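Umska project, progress report for February

Collection with the hand-held grippers moved to the Drullholm site this month. Operators recorded 893 demonstrations of the box-sorting task, and 640 passed review. Most rejects were lost marker tracking on fast turns.
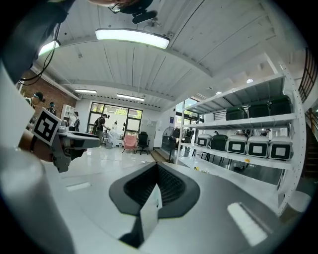 Training on the new set has started at Datum. We still owe 50 demonstrations with two hands, which slipped while straps were refitted. Spending is at almost 34 percent of the grant. The next report will cover the first policy tests.

Ó Dálaigh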